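The table by the window in Doltau

3 min read 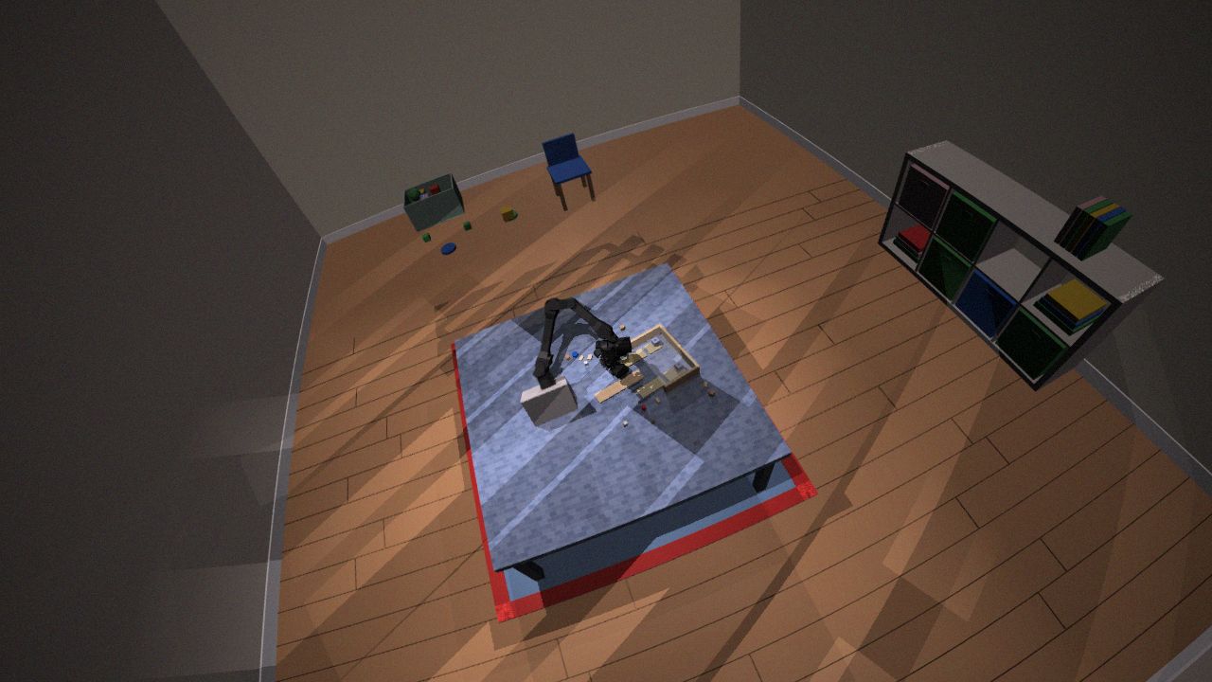

When my wife and I moved to the old part of Doltau, we had one table and we used it for everything. We ate at it, I did my translations at it, and in the evening the neighbor's children came to do homework at it. After two years I started to think more seriously about what a table does to a room, and I promised to write something for this newsletter.

The first thing I learned is that a square table is more difficult than a round one. It wants to stand straight with the walls, and if the walls are not straight, as in most houses on our street, then everybody sees it. My friend Tatu Muriithi, who repairs furniture in Stostdale, told me to stop measuring from the wall and to measure from the floorboards. I did it one morning before breakfast and the room became calmer at once.

The second thing is the rug. For a long time I was against rugs under tables, mostly because of crumbs. But a bare plank floor makes a lot of noise when chairs move, and the family below us has a small baby. So we bought a used one at the Lema market for 18 crowns. The rug should be bigger than the table on every side, and the chairs should stay on it also when a person pulls them out. Ours was too short at first, and the back legs of the chairs fell over the border each time someone got up from dinner. My mother-in-law said nothing about it, but she changed her seat.

A border in a strong color helps the eye to find the edge of the rug, and I believe it also helps older guests not to trip. A pale center shows every spot of soup. We have accepted this.

Then there is the question of light. In July we have sun on the table until seven in the evening, and in winter we have almost none. We tried a hanging lamp, but it was too low and my brother-in-law hit his head two times in one visit. Now we use a floor lamp from Vesel, the small shop behind the post office, and it stands in the corner without hurting anybody.

Several readers answered my question in the last issue about where they put their table. One family has moved theirs to the middle of the room and walks around it all day, and they say they talk more. Another keeps it against the wall and pulls it out only for holidays. I would like to collect more of these answers. Please leave a note at the reading room, house number 473, or give it to me on the stairs – I am usually home after four.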